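Sprechnotizen zum Vortrag »Rücksendungen im Schuhhandel: Aufwand, Zustand, Wiederverkauf«
Regionaltagung Einzelhandel, Bostell, 21. Januar
Redezeit einschließlich Aussprache: 81 Minuten

Begrüßung und Einordnung

Sehr geehrte Damen und Herren, ich danke der Handelskammer Bostell für die Einladung. Der Vortrag stützt sich auf die Auswertung, die unser Referat im Dezember abgeschlossen hat. Grundlage waren 900 Rücksendungen aus dem Lager Dranodum, ausschließlich Schuhe, überwiegend Kindergrößen.

(Kurze Pause, Folie 2.)

Der Gegenstand ist bewusst eng gefasst. Bekleidung und Taschen bleiben außer Betracht. Wer Zahlen zu diesen Warengruppen benötigt, wende sich bitte im Anschluss an das Referat.

Warum Kinderschuhe gesondert betrachtet werden

Bei Kinderschuhen bestellen viele Haushalte zwei Größen desselben Modells und behalten eine davon. Die Rücksendung ist in diesen Fällen von Beginn an eingeplant. Sie sagt über die Zufriedenheit mit der Ware wenig aus, belastet die Wareneingangsprüfung jedoch in gleicher Weise wie eine Reklamation.

Das Haus Nygård hat darauf mit einer Messschablone zum Ausdrucken reagiert. Die Schablone wird seit der Herbstsaison jeder Bestellbestätigung beigefügt. Über die Wirkung lässt sich noch kein Urteil abgeben, da eine vollständige Saison bislang nicht vorliegt. (Hier nicht spekulieren, auch auf Nachfrage nicht.)

Ablauf der Prüfung

Folie 5. Die Prüfung umfasst 6 Schritte, die im Handout vollständig aufgeführt sind. Im Vortrag nur die beiden strittigen behandeln.

Erstens die Sohle. Leichte Spuren vom Anprobieren auf Teppichboden gelten als unbedenklich. Abrieb am Absatz führt zur Abwertung. Dazwischen liegt ein Ermessensbereich, über den die Prüfstellen bisher unterschiedlich entscheiden.

Zweitens der Originalkarton. Bei 148 der untersuchten Rücksendungen war er beschädigt, beklebt oder fehlte ganz. Die Ware selbst war häufig einwandfrei und ging dennoch in den Abverkauf – ein Verlust, den unser Referat für vermeidbar hält. Ein einfacher Ersatzkarton ohne Aufdruck wird von der Kundschaft nach Auskunft der Filialen durchaus angenommen.

(Folie 7. Wasser trinken.)

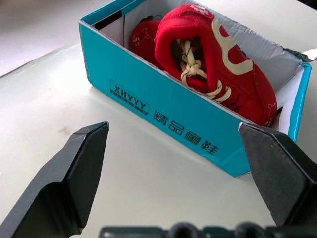
Damit komme ich zur Frage der Zuständigkeit. In Dranodum entscheidet derzeit die Warenannahme allein über die Wiedereinlagerung. Wirura verfährt anders und legt Zweifelsfälle dem Einkauf vor. Das verlängert die Durchlaufzeit, führt aber zu einheitlicheren Entscheidungen. Eine Empfehlung zugunsten eines der beiden Verfahren spricht das Referat heute nicht aus.

Empfehlungen

Der Zustand des Kartons sollte getrennt vom Zustand der Ware erfasst werden. Die bisherige gemeinsame Kennziffer verdeckt, wo der Wertverlust entsteht.

Ersatzkartons sind in den gängigen Kindergrößen vorzuhalten. Die Bestellung kann über den vorhandenen Rahmenvertrag erfolgen.

Für die Beurteilung der Sohle wird eine Bildtafel erarbeitet – der Entwurf liegt am Ausgang zur Ansicht aus. Anmerkungen bitte schriftlich.

Aussprache

Zu erwarten ist die Frage nach kostenpflichtigen Rücksendungen. Antwort: Die Auswertung hat diesen Punkt nicht untersucht. Auf den Nachmittagsblock verweisen.

Bei Fragen zu einzelnen Lieferanten keine Auskunft erteilen. Das Handout wird nach der Aussprache verteilt.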